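Demonstration gathering (robot learning)

January 14, 2019
By the Litgate reference desk
Print this article | E-mail this article

Demonstration gathering is the work of collecting examples from which a robot can learn a task. Each example, called a demonstration or an episode, records what the machine sensed and what it was told to do at each step, from the first movement to the last. A learning system is then trained on many of these records until it can choose movements for itself. It is a lively corner of robotics, and one of the most enjoyable to watch!

Methods

The oldest method is hand guiding, in which a person takes hold of the arm and moves it through the task. In teleoperation the person works from a distance with a joystick, a pair of handles or a second, smaller arm, and the robot copies each movement. Teleoperation keeps the operator's hands out of the camera's view, a great help when the system must learn from pictures.

Simulated collection

Demonstrations can also be gathered in a simulated room. The Kaler kitchen set, begun in August, offers 9 room layouts and 21 household tasks, with up to 2 operators sharing a session. Walls, worktops and lighting can be swapped between episodes, so that the learner doesn't come to depend on one colour of counter. Views are often taken from close behind the gripper, with both fingers showing, and may be steeply tilted as the wrist turns.
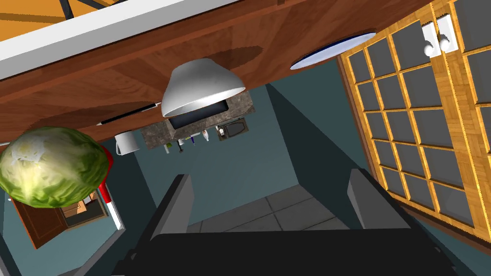

Objects are moved to new starting places before every episode. Operators are encouraged to vary their approach too, and a slow, slightly clumsy grasp is often kept, as it shows the learner how to recover from a poor start.

Checking and labelling

Finished episodes are replayed and marked as complete, partial or failed. The Cocco format stores this mark beside a short written instruction, such as "put the mug on the shelf". Failed attempts are usually held in a separate folder.

See also: Halla gripper; imitation learning; teleoperation

Contact us | Copyright 2019 Litgate | Back to top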